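**Is half-board worth it in Ambaye out of season?**

Hello all, we're hoping to spend a week in Ambaye in June and can't decide between a hotel with half-board and a small guesthouse that only does breakfast. The hotel is quite a bit dearer, but my husband gets fed up hunting for a table every evening, bless him. Do the restaurants open properly that early in the summer? We'll be coming over from Vorkport on the ferry, if that makes any difference.

*Posted by Linddale Walker*

---

**cuswood_jan**

Guesthouse every time. Hotel dinners are dull.

---

**Harbour Hetty**

We've been 6 times now and always in June, so I hope I can put your mind at rest! Most of the places along the front are open by then, though a few up the hill only do weekends until the schools break up, and those are the ones I'd walk furthest for (the fish soup, oh my). What I'd do is book the guesthouse and ring round for tables on your first morning, before you've even unpacked. If you do fancy the hotel, ask whether they'll let you pay for dinner by the night. Ours did, and we only ate in twice, both times in pouring rain. Do check your ferry time as well, as the late boat gets in after most kitchens have closed, and we once had crisps for supper.
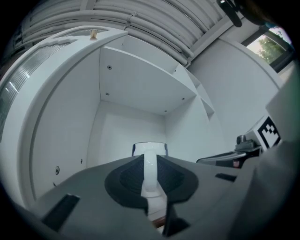 *Vasco Marinho, 23 July 2026*

I used to work on reception at a hotel there, and Hetty is right about paying by the night, but do ask by email before you arrive so you have the price in writing. Children's portions are usually charged separately too. Have a lovely week, both of you!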